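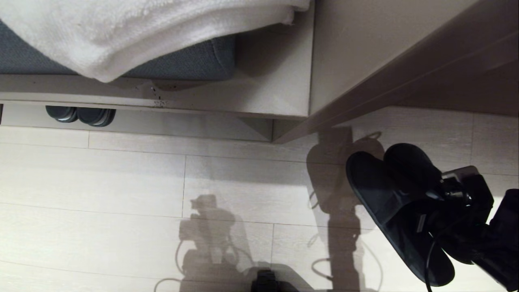 Where does everyone keep the bedroom odds and ends when there's no floor to spare?

Posted by Eoin Ní Mhurchú in Small Homes

Hi all, first post so be gentle. We moved into a one-bed in Stovotgate in July and the bedroom is tiny, a bed and a cabinet and then you're more or less at the door. Pale laminate all through, which I love, but every single thing left on it shows up! I've started tucking my slippers under the edge of the base so I'm not tripping over them at night, and the bath towel ends up slung over the upholstered bit because there's nowhere else for it to go. It's a thick white terry one and takes forever to dry.

So, three things really. Is it bad for the fabric to have a towel over it every day? It's a woven blue-grey and I'd rather not ruin it. What do you use on scuffs and little dark specks on a white base? And do slippers under there just turn into dust collectors? I had a look at the storage drawers from Halonen but they want 9 cm of clearance and I haven't measured yet. Budget is small, say 200 for the whole room.

Lorcan Daly
Oh I had this exact room for six years, you have my sympathy. Towel first – yes, I'd move it. A damp towel on a woven cover every day will get you a musty smell sooner or later, and you won't notice it until you come home from a week away and open the door. I put an over-the-door rail up (two hooks, no drilling, cost next to nothing) and the towel goes there straight after the shower, opened right out and not folded in half. Thick ones really don't dry if they're doubled over. If you have to use the cushion now and then, let the towel dry off in the bathroom first and it'll be grand.

For the scuffs, start with warm water and a drop of washing-up liquid on a soft cloth, then dry it. If the marks are still there try one of those white melamine sponges, but go very lightly and do a bit round the back first, they can take the shine off a painted finish. Mine came up fine apart from one mark that turned out to be a chip, and I dabbed a bit of white touch-up paint on that.

Slippers underneath are fine! I kept mine there the whole time, toes out so I could hook them with a foot in the morning. Dust is a pain on a pale floor, though. I ran a dry flat mop under there every Tuesday when I did the bins and that kept on top of it. Do slide the slippers out first or you'll only push the fluff into them (ask me how I know).

Measure before you order any drawers, and measure at both ends. Older floors slope more than you'd think.

mudel_fan
get a Mudel basket, solved

Haturance
Agree with Lorcan on the towel, but I'd also say swap it for a thinner one. I changed to waffle cotton last winter and it dries in a morning on the same hook. Keep the big fluffy one for visitors.

Wouldn't bother with drawers myself. Once they're in you can't get the mop under without hauling the lot out, and the runners or wheels can mark laminate if there's grit about. Felt pads on the cabinet feet as well if it has any, I scratched a plank dragging mine about and you can still see it when the sun's on it.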